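Notebook, bench 2, January
Entry by B. Bayram, R. Bartoš reading over

Desk-tidy task, effect of the wrist view on the policy

Picking up from the note before the break. The question is still whether the policy needs the wrist views at all, or whether the fixed view carries it. Kaushik set (the desk-tidy demos) now stands at 677 episodes after I threw out the ones with dropped frames. Both policies were trained on the same episodes with the same seed. Full = fixed plus both wrists. Fixed-only = the wrist inputs removed, everything else left alone.

Layout is the usual desk one: laptop at the back, organizer in the left rear corner with the red and orange ones in it, book in front of that. Walls are the blue brick print. Rostislav wants a plain gray backdrop as a control and I agree, but not this week.
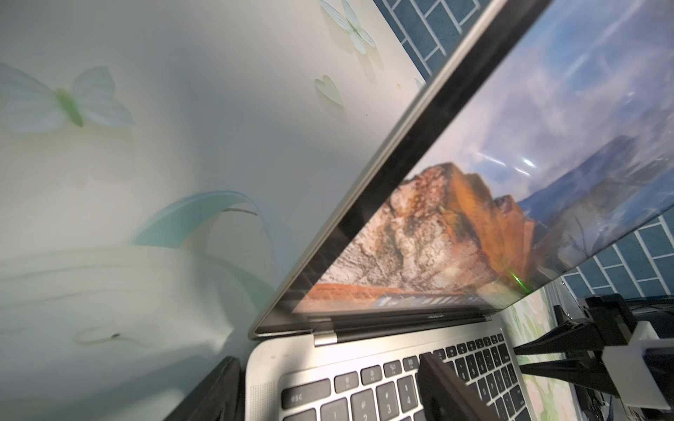 What I keep coming back to is how little of the desk a wrist view has in it once the arm is close to something big. If the laptop takes up most of the input, the policy has to get its idea of where the other arm is from somewhere else. With fixed-only it always has both arms, but it loses the last bit of the approach, when the fingers hide the target.

Settings
Action chunk 100 steps. Same learning rate as the Bullel runs. Temporal smoothing off for both, otherwise the comparison is muddied. 5 start layouts, marked on the sheet taped inside the cabinet door.

Rostislav asked if smoothing off is fair to the full policy, which was tuned with it on. Maybe not. I'll do one repeat with it on, but it doesn't go in the main table.

Main thing to watch is arm crossing. When the left arm goes for the mouse and the right arm is waiting by the laptop, the fingers can end up over each other. I'm scoring a crossing as a fault even if the arms don't touch. 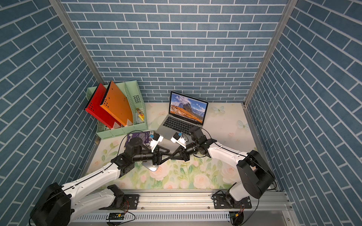
Scoring
Reach, grasp and place are scored separately. A layout where I have to hit the stop gets zero for everything after the stop. Crossings go in their own column with the step number. Bendirar's script still writes left and right swapped in the log header, so check against the joint names before plotting anything. I lost most of a morning to that.

For the small-object layouts the book stays where it is and the target goes on the open part of the mat. Both policies get the same spot. 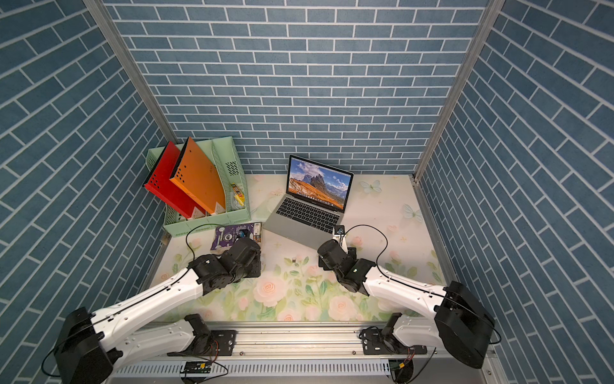 Both arms over the mat, small dark object between the grippers.

Results so far: fixed-only reaches as well as full on all layouts. Grasp is clearly worse on the small object and the same on the mouse. Crossings happen with both, and I can't separate them yet. Not enough runs.

To do: repeat with smoothing on. Ask Silolwood for the longer wrist cables. Rostislav to try masking only one wrist at a time, left first.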